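Jultell: Final Report

1. Overview

Jultell is a short puzzle adventure for PC. The player arrives in the harbor town of Kanulitz and has to restart the old lighthouse before the ferry leaves. Our team built it in one semester with the Goltska engine.

2. Design

The game has five areas and nine puzzles. Inventory items can be combined, and most puzzles have one solution. We cut the dialogue tree in week seven – it kept breaking saved games.

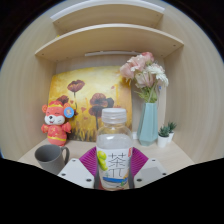

Figure 1. Bottle with a white screw cap and a "茶π" label.

3. Testing

Four classmates played the full build. All of them finished, but the clock tower puzzle took too long, so we added a second hint. Loading a save inside the tower still resets the music. We did not fix this before the deadline.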